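The Long Way to a Small Push
Software teams at Jaltetitz are rebuilding the layer between what a robot sees and what it does

Institutional research into robot manipulation has for some years been judged by its demonstrations. The laboratory at Jaltetitz has chosen a different measure. Its manipulation software group, led by Raghavendra Sundaram, publishes a record of every planning failure its system produces, and it is on the strength of that record that the group obtained a second period of funding in August.

The system is called Ridimau. It is a planning and perception package that takes a short written instruction, finds the objects the instruction refers to, and passes a sequence of motions to the arm's controller. The code was first written for warehouse sorting at Buschmann, an equipment maker, and was released to the laboratory when that project ended. Little of the original planner remains. The interface to the controller has been kept almost unchanged, to the relief of those who maintain it.

Much of the present work is done on a toy kitchen counter. The items are inexpensive and easily replaced, and they present the software with difficulties that a bin of identical boxes does not. A push button must be pressed from above and near its center. A rubber duck must be recognized when it is much smaller than everything beside it. A tray with a raised rim has to be treated as both a surface and an obstacle.
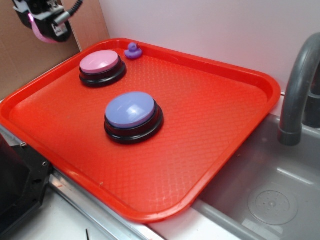 Perception from two points of view

Ridimau draws on a fixed camera that looks over the workspace and on a smaller one carried at the wrist. The fixed view supplies the general layout. The wrist view supplies detail, but it changes with each movement of the arm, and the gripper itself takes up part of it.

Earlier versions removed the gripper from the wrist image with a stored mask. The method failed whenever the soft covering on a finger was replaced, as the new covering never sat exactly where the old one had. The current version predicts the outline of the fingers from the joint readings and then corrects it against the image. Pixels that remain in doubt are marked as unknown, and the planner is not permitted to move through them at full speed. 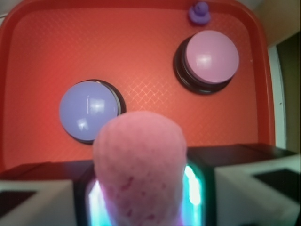 The treatment of unknown regions has been the subject of some debate within the group. A cautious planner is slow, and an arm that stops to look again every few seconds is of limited use to anyone. Sundaram's position is that speed should be recovered later, in the motion layer, once the record of failures is short enough to be read in one sitting.

"We had a planner that was fast and could not tell us why it had chosen a path," he said. "I would accept a slower one that writes down its reasons. Over 500 entries in the log were simply marked 'no solution,' and that is no help to the person who has to fix it."

Each entry now names the step at which planning stopped, the object concerned and the constraint that could not be met. A companion tool, Dramari, replays the entry against a newer version of the code and reports any change. The full replay takes 40 minutes and is run each evening at the close of work. Of the 17 categories of failure in the present list, contact with rims and edges is the one to which the group gives most of its attention.

The difficulty is easily stated. An object lying against a raised border offers fewer places for a finger to go. A grasp that would be sound on open ground may require the gripper to pass through the border, and a round object may roll if it is approached from one side only.

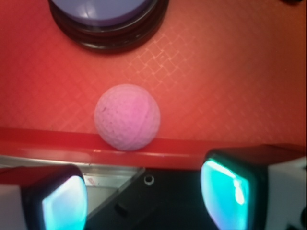 Ridimau handles such cases by considering a push before a grasp. The planner tests whether a short sliding motion would bring the object to a position where both fingers have room, and it compares the cost of that motion with the cost of a tilted approach. In version 2 the comparison was made once, at the start. It is now repeated after every contact – a change that required the perception and planning processes to share a common clock, and that occupied two engineers for most of the spring.

The group has also revised how instructions are written. Operators formerly entered coordinates for the final position of each object. They may now state a relation, such as "away from the rim," and leave the choice of point to the planner. The accepted relations are held in a plain text file which any member of the laboratory may extend, subject to a review and a clean replay in Dramari.

Work for the coming period will concentrate on the motion layer. A new controller interface is in draft, and Buschmann has agreed to read it before the laboratory adopts it. The failure record will continue to be published in its present form, with the older entries kept available to outside groups that wish to test their own planners against them.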